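Gistik begins gathering household tidying examples at Plercombe

June

Gistik has started collecting demonstrations of everyday tidying tasks at its Plercombe workshop. The recordings will be used to train Sketon, the company's learning system for two-armed table-top robots.

The first round covers 11 tasks, all of them ordinary jobs such as sorting cutlery, folding small towels, closing boxes and putting shoes into a drawer. Gistik plans to record 900 demonstrations by the end of the round. The finished set will be shared with Salameh, which makes storage furniture and has agreed to test the trained system on its own drawers and cupboards.

Each demonstration is carried out by a trained operator who guides both arms from start to finish. The system stores the movement of every joint together with the camera views. Operators work in sessions of 3 hours with a break in the middle, and each task is shared between several people so that the examples do not all follow one person's habits.

"We want the system to see the same job done in different ways," said Leen Farah, who leads data gathering at Gistik. "One operator picks up a shoe by the heel, another takes it by the side. Both are fine. If we only kept one of them, Sketon would struggle as soon as a shoe was lying the other way round."

The starting layout is changed between recordings. Objects are turned, moved closer together or swapped from one side to the other. Attempts that go wrong part of the way through are kept if the operator recovers and finishes the job – these are marked separately and checked by a second person before they go into the set.

So far 86 demonstrations have passed checking. Most of the rejected ones had a camera out of step with the arms, a fault that has now been put right. A smaller number were turned down because an operator's hand had come into view while an object was being reset.

Shoe storage

The shoe task uses canvas shoes in more than one colour and a white cabinet with a pull-out drawer. The arms are fixed side by side on a rail at the front of the work surface, and the cabinet stands between them. Laces are left as they fall. They catch on things and change shape from one recording to the next, and Gistik wants that variety in the examples.

The written instruction stored with each recording is kept short and names the colour of the pair to be put away. The drawer has room for the shoes to lean or tip, and operators are not asked to straighten them unless the instruction says so.
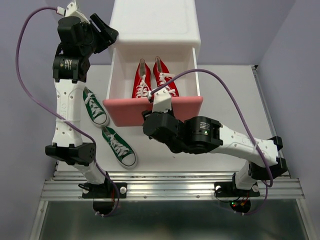 Next steps

Recording continues at Plercombe through the summer. Cutlery and towels will follow once the shoe task is complete, and Salameh will supply two further drawer units with different handles. Gistik will publish a short note on the checking method when the first round closes.

Requests to visit the workshop should be sent to the Gistik press office, marked for the attention of Leen Farah. Visits take place in the mornings, when the operators are at work.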